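Why Do We Put Quilts on a Bed?

By Cameron Munro
Dec 23, 2024

When you go to bed tonight, touch the thing that covers you. Is it thick or thin? Is it smooth, or can you feel small lines of thread with your finger? If you feel the lines, it is maybe a quilt.

A quilt is a kind of blanket, but it is made a little like a sandwich. The top is a piece of cloth, very often with a nice pattern. The bottom is another piece of cloth. Between them is a soft filling, which can be cotton, wool or something made in a factory. Then somebody sews through all the layers, so the filling cannot run away to one corner. This sewing is called quilting.

Now comes a surprise. A quilt is not warm! If you put a quilt on a cold stone, the stone stays cold. The warm thing in the bed is you. Your body makes heat all day and all night, also when you sleep. Inside the filling there are many tiny pockets of air, and the air in them cannot move much. Heat goes through still air very slowly, and so it stays near you.

You can try this at home. Ask a grown-up to fill two cups with warm water. Wrap one cup in a thick towel and leave the other without anything. Wait until you have finished a drawing, then put a clean finger in each cup. Which one is warmer? The towel did the same work as a quilt.

In the village of Cestov, where I was a child, my grandmother had a quilt that her sister made from 66 pieces of old shirts. I know the number because she told it to every visitor. In the summer it lived in a chest, and in June it came out for one day to hang in the garden and get fresh air. I was allowed to hold one corner, and I was very proud.

Flowers are one of the oldest patterns for a bed. People like to see a garden when it is snowing outside. Some families choose quilts that match, and others put a blue one next to a red one and are happy with it.
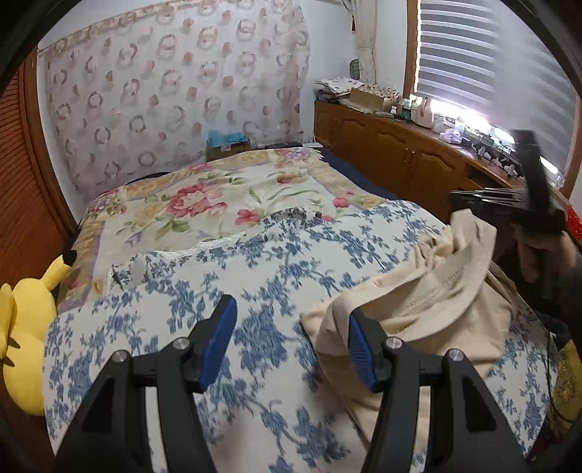
Why do we wash bed covers?

Because our skin leaves small things on them every night. We sweat a little, and tiny bits of old skin fall off, so small that we do not see them. Washing takes them away, and the bed smells good again.

A sheet is washed more often than a quilt. The sheet lies against your skin, and the quilt is usually further away. A quilt is also big and heavy, and when it is full of water it is much heavier still. Some quilts do not fit in the machine at home. On the back or at the side there is often a small label with signs on it. A little tub of water means that it can be washed, and a little tub with a cross over it means that it must not be. If you find the label, read it together with a grown-up.

Now you can learn to put the bed in order. It is easier with two people, but one can also do it.

First take away everything which does not sleep there: books, socks, the bag from yesterday. Toys can wait on a chair. Then pull the bottom sheet flat with your hands. Start at the head of the bed and go to the feet.

After this, hold the quilt by two corners and lift it up quickly. Let it fall down slowly. The air goes under it and the quilt comes down like a big sail. If there is a fold in the middle, do not pull in the middle. Go to the nearest edge and pull there, and the fold will open by itself.

If you have two quilts, you can lay one over the whole bed and fold the other at the feet. To fold a big quilt, bring the short sides together, then do it one more time. Then roll it or fold it again until it is small enough to carry. It does not need to be perfect. Mine is never perfect, and I am a grown-up for many years already.

A thin blanket or a pullover that was left on the bed you can shake and fold in the same way. Lay it flat, put the arms inside if it has arms, and fold from the bottom to the top.

Some words to remember:

Filling: the soft part inside a quilt.
Border: a band of another colour or pattern along the side of a cloth.
Lace: thin cloth with many small holes which make a pattern. It is often sewn on an edge.
Mattress: the thick, soft part of a bed that you lie on.

And a thing to do for tomorrow. Take a sheet of paper and draw a quilt with squares. In each square, draw something you like, for example a leaf, a fish or your own hand. Ask each person in your home to fill one square too, and then hang it over your bed.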